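I caught Glenys Rakena on her lunch break in May, and she was already talking cleaner wrasse before I'd sat down! She's spent five years watching them off Clarkstead.

"They run a shop, basically," she told me. "Bigger fish line up, and the wrasse picks the parasites off."

Do they ever cheat? "Oh, all the time. They'd much sooner eat the mucus."
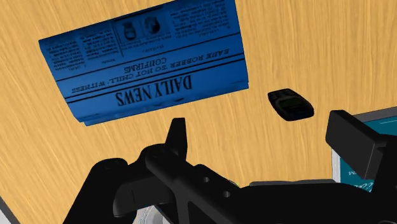

When the boss is gone

I asked what happens if the male disappears. "The biggest female takes over," Glenys said. "She's acting like a male within hours, and the body catches up later." (I made her say that twice.)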